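Ticket: Song recordings play too high and the words do not follow
Product: Udari catalogue, listening page
Opened by: Hye-jin Kang, Brurkeddale Labour Song Archive
Opened: Apr 10, 2018
Assigned to: Zeyu Guo
Priority: Normal, changed to High
Status: Resolved, one item left open

Description from the opener

Hello. We keep recordings of work songs, strike songs and hymns, most of them sung at meetings in Brurkeddale and the towns near it. We have 2,833 recordings in the Udari catalogue. Since the last import, part of them sound wrong on the listening page. The singers are too high and a little too quick. Also the words on the right side of the page, which should become dark line by line when they are sung, are late. At the beginning it is only a small difference. By the last verse the singer has finished and the page still shows the verse before.

I first noticed it in the picket line recording from the Wang tapes, the one where the women sing in the kitchen of the hall. I know this recording very well, I made the transcript myself, and the first singer has a low voice. On the page she sounds like a young girl.

What I tried already:
Another browser, same result.
Another computer, same result.
Emptied the cache, same result.
Downloaded the file and played it on my desktop. Also too high.
Older recordings from before December are normal.

Please tell me if I should send a file.

Hye-jin Kang

Reply, Zeyu Guo

Hi Hye-jin, thanks for the clear list. As the downloaded copy is wrong too, I think we can leave the player out of it for now. Could you tell me which import batch the recording belongs to? You find it under Details, then History, in the line "Added by batch". And do you still have the master file, the one that was made before the upload?

Reply, Hye-jin Kang

The batch is called Winter tapes B. It has 200 recordings. Not all of them are wrong. I listened to the first minute of several this afternoon and there are good ones and bad ones mixed together. I could not find a rule from the titles or from the singers.

The masters are on the drive of Jong-dae Won, who did the transfer from tape for us. He is in the office in the morning and I will ask him then.

Reply, Hye-jin Kang

Jong-dae found the master of the picket line song. He played it for me in his program and it is also too high. So I must say sorry, perhaps it is not a problem of Udari. But the transcript was timed with this same recording last year and it was correct then, so something has changed and I do not understand what.

Reply, Zeyu Guo

No need to say sorry. Can you ask Jong-dae two things?

1. What sample rate does his program show for the file?
2. What sample rate was the recorder set to when he made the transfer?

If he has notes from the transfer, please attach them.

Reply, Jong-dae Won

Hello, I answer directly. The program shows 48 kHz. I looked in my notebook, and the Wang tapes were transferred at 44.1 kHz, because at that time I used the old Norkau recorder which the archive had on loan. The new one is set to 48. Both recorders wrote to the same folder. Afterwards I ran a small tool over the folder to write the archive name and the rights statement inside each file. I believed it only changes the text part.

Reply, Zeyu Guo

Thank you, this explains it. The tool most likely wrote one header for all the files, with 48 kHz in it. The sound itself is not changed, but every player now believes the header and reads the samples too fast. The difference between 44.1 and 48 gives a speed of 1.088, nearly a tone and a half of semitones too high — sorry, I write this better: nearly one and a half semitones. The words are timed for the correct speed, so they come later and later.

We can check it with the mains hum. On old tapes made near a kitchen there is usually a hum at 50 Hz. If I am right it should now be at 54.4 Hz.

Later: checked. The hum in the picket line song is at 54.4 Hz. In a good recording from the same batch it is at 50.

Internal note, Gyu-bin Yoo

Please do not resample these. If somebody opens the file and converts from 48 to 44.1, the program will keep the wrong speed and only make a new file of it. The header alone must be corrected. I have seen this done wrongly before at another archive, and they had then no clean copy any more.

Also check the byte rate field. It has to agree with the sample rate, otherwise some players show a wrong length.

Reply, Zeyu Guo

Hye-jin, here is what I propose.

First, Jong-dae makes a copy of the folder as it is now and we touch only the copy.
Then I send a script that reads his list of transfers from the notebook (a plain table with file name and recorder is enough) and corrects the header for the files from the old recorder.
We test on a few, you listen, and then we do the rest and import again. The catalogue numbers, the transcripts and the comments stay attached.

Reply, Hye-jin Kang

Agreed. I typed the list from the notebook. There are 93 files from the old recorder. Sandra Tunstall, who sang with the choir in those years, will come and listen with me. She remembers in which key they sang, as she gave the first note herself.

Reply, Hye-jin Kang

We listened to the test files. The picket line song is right again, the voice is low and the words follow until the last line. Sandra Tunstall is satisfied with all of them except one, the hymn with new words about the mine. She says it is still too high and that no man in that choir could reach this note in the evening after work.

Reply, Zeyu Guo

I looked at the hymn. The header is now correct and the length agrees. The hum is at 51.5 Hz, so this one is fast for another reason. I think the tape recorder was running slowly on the night, perhaps with a weak battery or a tired belt, and a tape recorded slowly plays back fast on a good machine. But with a battery there would not be such a clear hum from the machine itself, so I prefer to say only that the tape was slow.

This is not a fault in the file and I would not change the master. You can add a speed-corrected listening copy under Versions, and write in the note what was done and by how much.

Reply, Hye-jin Kang

Then I will do it this way. For the note I would like to write "Pitch corrected following the memory of a singer and the mains hum". Is there a limit for this field? It cut my sentence on the first try.

Reply, Zeyu Guo

The short note is limited, yes. Please use the long note, below Rights. The short one appears in the search results and has to stay small.

The full import has finished, 93 files replaced, no errors in the log. Please empty the cache once more before you listen, otherwise you may hear the old copies.

Reply, Hye-jin Kang

All good on my side. I listened to 14 of them from different tapes and the words are on time in each one. Jong-dae has written the recorder name into the file names now, and he will not use the tool again before he has tested it on a copy.

One question remains. Two readers left comments in the winter that the picket line song is sung "unusually bright and fast" compared with the printed version in the songbook. These comments are now not true any more, but they were true for what the readers heard. I do not like to delete what people wrote. Can I put a remark of the archive under a comment, so that it stays together with it?

Reply, Gyu-bin Yoo

Yes, with the Reply as Archive button, visible when you are logged in as editor. It stays fixed directly under the comment. I keep the ticket open for this item until you have tried it — the button was hidden for some editor accounts after the last update, so if you do not see it, write to us and I will set the permission by hand. 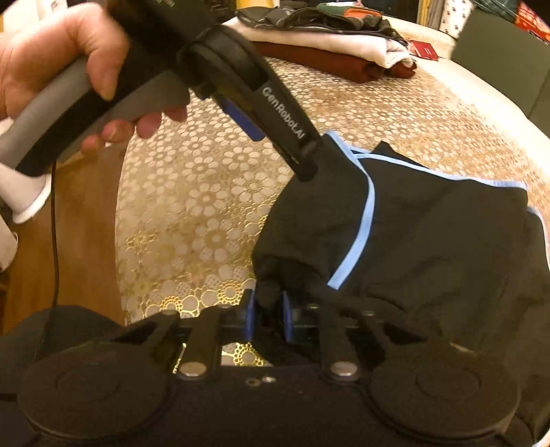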